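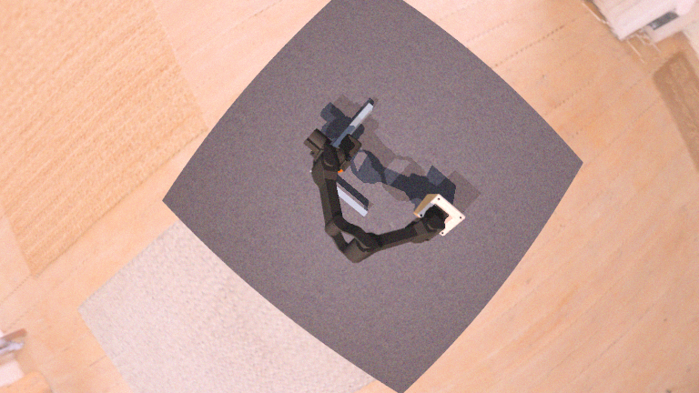
Quiénes somos

Vernano es un taller y escuela de instrumentos de arco. Construimos, reparamos y ajustamos violines, violas y violonchelos, y damos clase a quienes quieren aprender a hacerlo. Empezamos en un local alquilado de la calle Tencombe, con dos bancos de trabajo y una estufa, y seguimos en el mismo edificio, ahora en la planta baja y el primer piso.

El taller lo abrió Chaminda Akanda después de trabajar varios años como reparador para una tienda de música. Allí pasaban por sus manos sobre todo instrumentos de estudio: puentes torcidos, almas caídas, clavijas que no giraban. Buena parte de nuestro trabajo sigue siendo ese. Un violín de estudiante bien ajustado se toca con menos esfuerzo, y muchos alumnos llevan años peleándose con cuerdas demasiado altas sin saberlo.

El equipo

Chaminda Akanda dirige el taller y se ocupa de la construcción. Trabaja con modelos cremoneses y con un modelo propio de viola, algo más corto de caja, que preparó a petición de varios profesores de conservatorio.

Iresha Gazi lleva la restauración. Grietas, fondos despegados, mangos rotos y retoques de barniz pasan por su mesa. Antes de aceptar un encargo entrega un informe escrito con el estado del instrumento y el precio. Si la reparación cuesta más de lo que vale el violín, lo pone también en el informe.

Mizanur Pramanik es arquetero. Encerda, cambia entorchados y corrige varas. Los arcos que llegan antes del mediodía suelen estar listos al día siguiente, salvo en época de exámenes.

Nazma Barua coordina la escuela y atiende la recepción. Si ha llamado alguna vez por teléfono, probablemente ha hablado con ella.

La escuela

El curso de construcción dura 3 años y empieza en febrero. Los grupos son pequeños y cada alumno tiene su propio banco. El primer año se dedica al afilado, al manejo de la gubia y a la caja de un violín sin barnizar; el segundo, al mango, la voluta y el montaje; el último, al barniz y a un instrumento completo de diseño libre. No hace falta tocar, aunque ayuda. Tampoco pedimos experiencia previa con la madera.

Hay además un curso breve de mantenimiento para profesores y músicos de orquesta: cambio de cuerdas, limpieza, posición del puente, humedad y transporte. Lo imparte Sajib Pathirana, violinista y antiguo alumno de la casa.

Alquiler y colección

Tenemos 86 instrumentos en alquiler, desde violines de un octavo hasta violonchelos de tamaño completo. Parte de lo pagado se descuenta si el alumno decide comprar. Los revisamos una vez al año sin coste y cambiamos de tamaño cuando el niño crece.

En el primer piso está el archivo Brandstead, que recibimos en donación de la familia de un comerciante de instrumentos. Reúne 3.235 fichas de venta y reparación, con medidas, dibujos de etiquetas y notas a lápiz sobre barnices. Se puede consultar con cita previa. No hacemos fotocopias, pero se permite tomar notas y fotografías sin flash.

Tasaciones

Nos preguntan a menudo por violines heredados con una etiqueta famosa dentro. La etiqueta dice poco: se imprimieron en grandes cantidades y se pegaron en instrumentos de fábrica de todo tipo. Una primera opinión de palabra es gratuita. Para seguros o herencias hacemos tasación escrita, y cuando el instrumento lo merece lo remitimos al gabinete Fakir, que dispone de equipo para datar la madera. No compramos instrumentos que hayamos tasado nosotros —es una norma del taller desde el principio— y no cobramos comisión por recomendar a un comprador.

Visitas

El taller abre por la mañana sin cita para entregas y recogidas. Por la tarde atendemos con cita, sobre todo ajustes de sonido, que conviene hacer con calma y con el músico delante. Traiga el arco que use habitualmente. La entrada para violonchelos y contrabajos es la del patio —los contrabajos no los reparamos, pero sí encerdamos sus arcos—.

Página revisada el 2024-08-13.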